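McKinnon 居室设计软件 使用手册
第 7 章 从空房间到第一张效果图
本章修订日期：2019年2月24日

如果您是一路从前面几章读过来的，那么到这里，软件应该已经装好，许可也已经激活，您大概还在欢迎界面里点来点去看过几眼了。这一章我们慢慢来，把一个房间从头搭起来：画墙、开门窗、铺地面、摆家具、布灯，最后出一张可以拿给家里人看的效果图。第一次做的朋友不妨泡杯茶，留出一个完整的晚上。做过一遍之后，再做第二个房间就快得多了，很多步骤您会不知不觉地跳过去，那也完全没有关系。

本章以随软件附带的 Vumunthorpe 样板间为例。您也可以直接画自己家的房间，步骤是一样的，只是把尺寸换成您量出来的数字。

7.1 动手之前

请先准备好下面这些东西：

一把卷尺，最好是钢卷尺，布尺量长墙容易松垂。
一张纸和一支铅笔，随手画个草图就行，不用讲究比例。
房间的开门方向。听上去像小事，可是我们收到的来信里，家具摆好了才发现门打不开的，真是不少。
窗台离地的高度，以及窗户本身的高度。这两个数请分开记，不要加在一起。

量墙的时候，请贴着踢脚线上方量，尽量不要量踢脚线本身。老房子的墙往往不是笔直的，同一面墙靠地面量一次、齐腰高再量一次，两个数可能对不上。遇到这种情况，请用较小的那个数，家具放进去才不会卡住。

注意：草图上请写清楚单位。软件默认使用厘米，如果您习惯用毫米，请先到“设置 > 单位”里改好，再开始画墙。画到一半再改单位，已有的墙会自动换算，但是您手写输入过的标注文字不会跟着变，得一条一条地改，很磨人。

7.2 新建项目

1. 打开软件，在欢迎界面点“新建项目”。
2. 给项目起个名字。名字里可以用汉字、字母和空格，不能用斜杠。建议写上房间和版本，比如“客厅 初稿”，过几个月回头找的时候您会感谢自己的。
3. 选择保存位置。放在“文档”文件夹里最省心。
4. 在“模板”一栏选“空白房间”。想跟着本章一起练习的，请选“Vumunthorpe 样板间（未布置）”。
5. 点“创建”，等进度条走完。

创建完成后，屏幕左边是工具栏，中间是平面图，右边是属性栏。如果右边什么也没有，多半是属性栏被收起来了，按一下 F4 就会回来。再按一下又会收起来，所以请不要连着按。

自动保存默认是打开的。虽然如此，我们还是想唠叨一句：每做完一个小节，请手动存一次盘。项目大了以后，自动保存之间的间隔会拉长，这时候碰上停电，丢掉的往往正好是您最满意的那一段。

7.3 画墙

1. 在左边工具栏点“墙”。
2. 在平面图上点一下，作为第一个墙角。
3. 把鼠标往要画的方向移，不用按住。您会看到一条跟着走的虚线，旁边有个数字。
4. 直接用键盘输入墙的长度，按回车。
5. 接着画下一面，直到回到第一个墙角。光标靠近起点时会变成一个小圆圈，这时候点下去，房间就封闭了。
6. 按 Esc 退出画墙。

房间封闭以后，地面会自动出现，颜色是浅灰的。要是地面没有出来，说明有个墙角没有接上。请放大平面图，沿着墙走一圈，断开的地方会有一个红色小点。把红点拖到邻近的墙角上，松手就好。

提示：画斜墙时，按住 Shift 可以锁定角度。松开 Shift，角度就放开了。阁楼和临街的老房子常常用得上这一招。

注意：墙的厚度请在属性栏里改，不要用画两道平行墙的办法来表示厚墙。那样画出来的平面图看着没问题，到了立体视图里，中间会空出一条缝，铺墙面材料的时候也会铺到缝里去。

7.4 门和窗

1. 点“门窗”，在弹出的列表里挑一个样式。
2. 把它拖到墙上。拖的时候墙会变亮，变亮了才表示可以放。
3. 放好后点选它，在属性栏里输入离墙角的距离。
4. 门还要设“开启方向”，每点一次按钮就换一个方向，点到和您草图上一致为止。
5. 窗户请填“窗台高度”。

列表里的样式不一定和您家的一模一样，挑一个尺寸能改成一样的就可以了。窗框的颜色、把手的形状，这些都可以放到最后再调。很多朋友在这一步花掉了整个晚上，就为了找一个合适的门把手，我们很理解这种心情，不过还是建议您先往下走。

如果您需要老式的上下推拉窗，请到“扩展样式”里下载 Stollanbridge 门窗包。这个包不另外收费，装好以后要重新启动软件才会出现在列表里。

7.5 地面和墙面

先说地面。在平面图里点一下地面，属性栏会列出材料库。木地板可以设铺装方向，默认和最长的那面墙平行。瓷砖可以设砖缝的宽度和颜色。地毯没有方向可设，但是可以设绒毛的长短，绒毛越长，出图越慢，试图阶段请先选短的。

再说墙面。墙面要在立体视图里设置，请按 F2 切换过去。

1. 点选一面墙。想同时选几面，请按住 Ctrl 再点。
2. 在属性栏点“墙面材料”。
3. 选“涂料”“壁纸”或“木饰面”。
4. 选涂料的，请再选颜色和光泽度。
5. 点“应用”。

关于光泽度，多说几句。滑块拉到最左边是哑光，拉到最右边接近烤漆。住家的墙面多数靠近左边，厨房和浴室可以往右一点。屏幕上看颜色和刷到墙上看颜色总归有差别，屏幕亮度、房间朝向，甚至您身边那盏台灯，都会让同一个颜色显得不一样。所以效果图上的颜色请当作参考，真要买漆之前，还是要拿实物色卡到房间里比一比，白天看一次，晚上开灯再看一次。

颜色的名字是我们自己取的，和油漆厂家的名字没有对应关系。拿着“燕麦灰”去店里问，店员大概会很为难。如果您手里有厂家提供的色值，可以在颜色框里直接输入。

7.6 摆放家具

家具库在左边工具栏的“物品”里，分成坐具、桌台、柜架、床、灯具和杂项。每一类下面都有搜索框。

1. 找到要用的家具，拖进平面图。
2. 拖动家具外面的圆环可以旋转。
3. 在属性栏里改宽、深、高。锁形图标锁上时，三个尺寸会一起按比例变；打开时可以分别改。
4. 需要靠墙的，点“贴墙”，软件会把它推到离得最近的那面墙。

如果库里没有您要的家具，可以先用“简单方块”代替。把方块的尺寸改得和真家具一样，选个颜色，再写上名字就行了。我们自己做初稿时也常常这么办，先看看大小合不合适、过道够不够宽，样式的事情以后再说。简单方块还有一个好处，计算起来很快，布灯的时候改一下看一下，几乎不用等。

注意：请不要把两件家具叠放在同一个位置。叠在一起的表面在出图时会出现一片闪烁的花斑，怎么调灯光都去不掉。要把小件放在柜子上，请用“放置于上方”，软件会替您算好高度。

摆完之后，请切换到“行走”视图，用方向键在房间里走一圈。试着从门口走到窗边，再从床边走到门口。走不过去的地方，真住进去也会不方便的。

7.7 灯光和阴影

这一节是全章最长的一节，也是写信来问得最多的一节，所以我们尽量讲得细一点。

软件里的光分成两类。一类是自然光，从窗户进来，由“日照”面板控制。另一类是人工光，也就是您摆进去的吊灯、壁灯、落地灯，每一盏都有自己的属性。

先设自然光：

1. 打开“日照”面板。
2. 在平面图上转动指北针，让它和您家的朝向一致。
3. 选月份和时刻。不知道选什么好的话，请选 3 月的上午，光线比较平和。
4. 选天气。“晴”会有清楚的光斑，“阴”则是一片均匀的散光。

再设人工光：

1. 从“物品 > 灯具”里拖一盏灯进来。
2. 点选它，在属性栏里打开“点亮”。
3. 调“亮度”。先从中间开始，不够再加。
4. 调“色温”。往左偏黄，往右偏白。
5. 调“光源大小”。

光源大小这一项最容易被忽略，可是它对阴影的影响很大。光源小，影子的边缘就利落；光源大，影子的边缘就散开，变得软软的。想看清楚这个变化，请找一面没有花纹的墙，把挂画和壁纸都先隐藏起来，在前面放一件东西，然后来回拖动滑块。素色哑光的墙面最适合做这个练习，有一点点影子都看得出来。

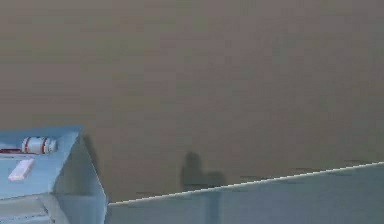 图 7-1　灰褐色素墙上的深灰色柔和阴影，左下角为浅蓝色方块

有时候墙上会出现一团影子，您却一时找不到它是谁投下来的。请记得，不在画面里的东西同样会投影。灯后面的柜子、镜头旁边的门扇，都有可能。点“阴影来源”按钮，再点墙上的影子，对应的物品会在平面图里亮起来。要是您不喜欢这个影子，可以挪动物品，也可以在它的属性里关掉“投射阴影”。关掉之后物品会显得有点浮，脚下不踏实，所以大件家具还是留着影子比较好。

如果墙和台面、柜面相接的地方出现细细的条纹，通常是“阴影精度”设得太低。请到“渲染 > 质量”里把它提高一级，再试一次。提高精度会让出图变慢，调整阶段可以先忍一忍这些条纹，等到出正式图时再提上去。

提示：房间太暗时，请先检查窗帘是不是拉着。平面图里窗帘的开合看不大出来，要到立体视图里才看得清楚。

注意：请不要把所有的灯都调到最亮。光太满，墙面会发白，材料的颜色全都看不出来了，辛辛苦苦挑的涂料也就白挑了。宁可暗一点，再用“曝光”滑块整体提亮。

7.8 放置镜头

出图之前要先放一个镜头，它决定您从哪里看这个房间。

1. 点“镜头 > 新建”。
2. 在平面图上点一下，确定站立的位置，再拖向您要看的方向。
3. 在属性栏里设镜头高度。坐着看和站着看，房间给人的感觉很不一样，两种都试试吧！
4. 设“视野”。视野越宽，装进来的东西越多，可是靠边的家具会被拉长。小房间里请忍住，不要一下子拉到最宽。
5. 点“预览”。

一个项目里可以放好几个镜头，每个都可以单独起名。建议给它们起看得懂的名字，比如“从门口看”“从窗边看”。软件自动起的名字是一串编号，过一个星期连您自己也认不出来了。

镜头离墙太近时，墙会挡在前面，预览里就只剩下一整片墙的颜色。请把镜头往房间里面挪，或者打开“隐藏遮挡墙”。

7.9 出图

1. 选好镜头，点“渲染 > 出图”。
2. 第一次请选“草图”质量，看看构图和光线有没有问题。
3. 满意以后，再选“正式”质量。
4. 选图片格式和保存位置。
5. 点“开始”。

正式出图期间，电脑的风扇会转得比较响，这是正常的。笔记本电脑请接上电源，放在硬一点的桌面上，不要放在被子或沙发上。出图时您可以照常写信、看网页，不过请不要再打开一个项目同时出图，两个任务会互相抢内存，最后都变得很慢。

中途想停下来，请点“暂停”，不要直接关窗口。暂停后可以接着算，关掉窗口就得从头再来。

7.10 常见问题

出来的图有很多细小的噪点
请把质量从“草图”换成“正式”。已经是“正式”的，请打开“降噪”。降噪会把地毯和布料的纹理也抹平一些，介意的话请把强度调低。

家具在平面图里有，在立体视图里没有
请看看它的高度是不是填成了零，或者所在的图层被关掉了。图层面板在右下角，眼睛图标是睁着的才会显示。

打开别人发来的项目，材料全变成了灰色
对方用了您没有安装的材料包。请对方用“打包发送”重新发一次，材料会一起带过来。Maltitstead 织物包里的材料不能打包，需要您在自己的电脑上单独安装。

从第 2 版升级过来的项目，灯光变得很暗
新版换了一套亮度单位，旧项目里的数值没有自动换算。请打开“工具 > 旧项目转换”，选“仅转换灯光”。转换前请另存一份。对照表见第 34 页。

撤销键没有反应
出图过程中不能撤销。请等出图结束或者先暂停。另外，关闭项目以后撤销记录就清空了，再打开是退不回去的，所以有大改动之前，请用“另存为”留一个旧的版本。

效果图打印出来偏暗
屏幕自己会发光，纸不会，所以打印件看起来总要沉一些。请在“导出”里勾选“用于打印”，再用您平常的纸先打一小张看看。

下一章讲怎样给平面图加尺寸标注，以及怎样导出材料清单。做标注之前，请先把本章完成的项目另存为“标注稿”，后面的练习都在这份文件上进行。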